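3. Gathering the examples

3.1 How we set up the table

I'll start with the table, because most of our bad examples came from the table and very few came from the learning code. We collected everything in one room at Curkdale, with one arm and one gripper, and we let the person running the arm guide it by hand through each pick. (We tried a game controller first, back in February, and gave up on it. People got the hang of it in the end, but their motions were so jerky that the model learned the jerks too!)

Each example is one short task: pick up a thing, put it somewhere else, back off. The instruction is a plain sentence such as "move the bottle off the plate," and we wrote those sentences before the arm moved. Our early habit was to write them afterward, and the trouble with that is you end up describing whatever happened. A pick that was meant for the cup and bumped the plate instead turns into a perfectly good "push the plate" example, and now your success rate looks wonderful and means nothing.

The things on the table are kitchen things, mostly the toy kind, plus dishes to put them on. We wanted plates with a rim, cups that can tip over, and a few items that are long and thin, since those are the ones where it matters which way the fingers are turned. Figure 1 gives two views from the same session.

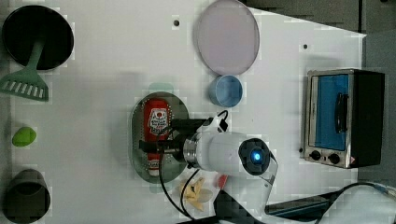

We called a layout finished after 6 picks and then shuffled everything. That number came out of a small argument and a smaller test. With more picks per layout, the model started to remember places instead of looking, and it would happily reach for a spot where a cup used to be. With fewer, we spent the whole afternoon shuffling dishes and hardly any time collecting. I still think 6 is a bit low for the long, thin items, but it was easy to stick to and people did stick to it.

Shuffling by hand has its own problem, and it took us far too long to see it. People are tidy. Ask someone to scatter a dozen objects and you'll get something like a store display, with the cups standing up and everything a comfortable distance from everything else. So we wrote a little script called Drakitz that tells you what goes where. It says things like "cup, on its side, near the plate" or "bottle, across the plate," and it is allowed to ask for layouts that a person would never choose. It's not clever. It picks from a list, and it refuses to use the same pairing twice in a row. But after we started using it, the held-out picks on crowded layouts got noticeably better, and nothing else had changed that week.

3.2 What we kept and what we threw out

We recorded 2,000 examples with Drakitz layouts and kept all of them at first, including the failures. A second pass sorted them into clean picks, messy picks that still got there, and misses. I did a lot of that sorting myself and I'd be lying if I said I was consistent between morning and late afternoon, so 50 examples were slipped back into the pile for me to label again. I disagreed with myself mostly on the messy ones. If a bottle rolls against the fingers and gets scooped up anyway, is that messy or clean? I've gone both ways. In the final set we folded those two labels together and only kept misses apart.

Of the full set, 900 were clean enough to use for the first training run, which we call Fident-small in Section 4. The rest went in later, with the misses used only to teach the model what a bad approach looks like. We also moved the viewpoint between sessions. A straight-down view is great for telling where an object is on the table and pretty bad at telling how tall it is, and a slanted one gives you the height back but lets things hide behind each other. Training on both cost us more storage and some grumbling over file names, but I wouldn't go back. 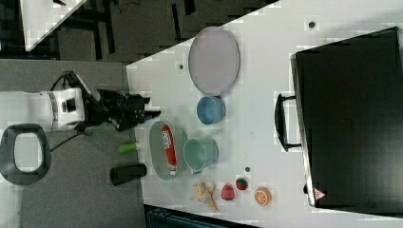 Amoah, reading an early draft, wrote in the margin that I was giving the viewpoints too much credit, and that the gain could just as well come from the script, given that both changes landed close together. That's fair. We don't have a clean run with two viewpoints and hand-scattered layouts, so I can't pull the two apart here. What I can say is that the slanted view helped most on things lying flat on a plate, where the rim gets in the way of the fingers, and I'd be surprised if the script alone did that. Amoah was not moved by this and asked for the missing run, so it's on the list for the next round of collecting.

3.3 Small stuff that cost us time

Cables. A loop hanging off the arm changes how it feels in your hand, and people pull a little harder without noticing, so the start of each pick comes out rushed. We now trim the first moments of every recording.

Resting position was another one. We had been sending the arm back to the same pose after every pick, and the model decided that this pose was part of the task. Starting from a handful of different poses fixed it, although the collecting got slower and everybody complained, me included. The list of poses is in the appendix, along with the full object list and the wording of the instructions.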